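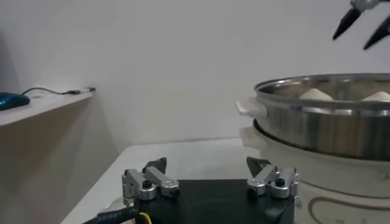

L'eau du robinet, d'où vient-elle ?

Quand tu ouvres le robinet de la cuisine, l'eau arrive tout de suite. Pourtant, elle a déjà fait un long voyage. Au départ, c'est de la pluie. Une partie coule dans les rivières, une autre s'enfonce dans le sol et remplit des réserves cachées qu'on appelle des nappes. L'eau de pluie qui s'infiltre passe entre les grains de sable et les cailloux. Pense à un espace ouvert, comme celui qui sépare les deux doigts métalliques de la pince, puis imagine-le des milliers de fois plus petit : l'eau s'y glisse, mais beaucoup de saletés restent coincées.

À Grostusside, l'eau est pompée dans la nappe puis envoyée à l'usine de Drella. Oleksandra Demchenko y travaille. Elle surveille les bassins où l'eau se repose. Les petites particules tombent au fond et forment une boue que l'on retire. L'eau traverse ensuite une couche de sable, puis on y ajoute un tout petit peu de chlore. Le chlore tue les microbes. C'est lui qui donne parfois un léger goût – il s'en va si on laisse la carafe une heure au frigo.
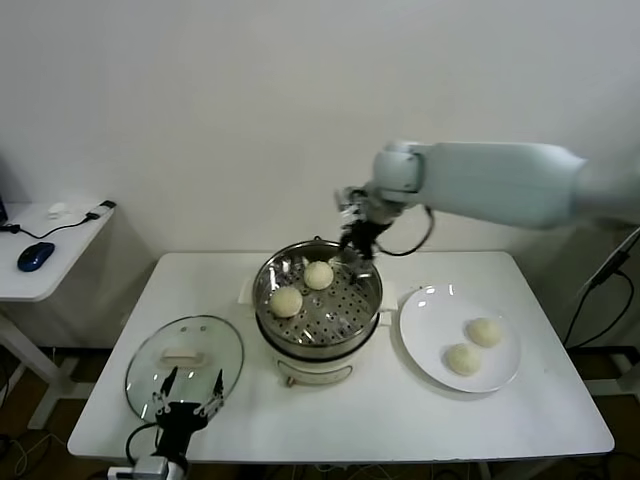 Petits pains dans un panier vapeur percé de trous.

Après l'usine, l'eau monte dans un château d'eau. Celui de Grostusside peut contenir 1 884 mètres cubes. Un mètre cube, c'est 1 000 litres. Comme le réservoir est en hauteur, l'eau redescend toute seule dans les tuyaux, avec assez de force pour arriver jusqu'aux étages.

Anas Bitar s'occupe des tuyaux. Il cherche les fuites la nuit, vers trois heures du matin, quand presque tout le monde dort. Si l'eau coule encore beaucoup dans une rue, il y a peut-être un trou quelque part.
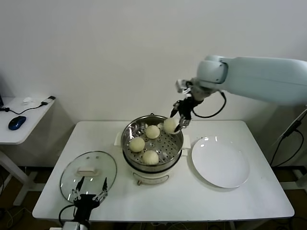 Une fois utilisée, l'eau sale part par un autre réseau, celui des égouts. Elle est nettoyée dans une station d'épuration avant de retourner à la rivière. Elle ne revient pas directement au robinet.

À faire chez toi : demande à un adulte de te montrer le compteur d'eau. Note les chiffres le matin, puis le soir. La différence, c'est l'eau utilisée par ta famille dans la journée.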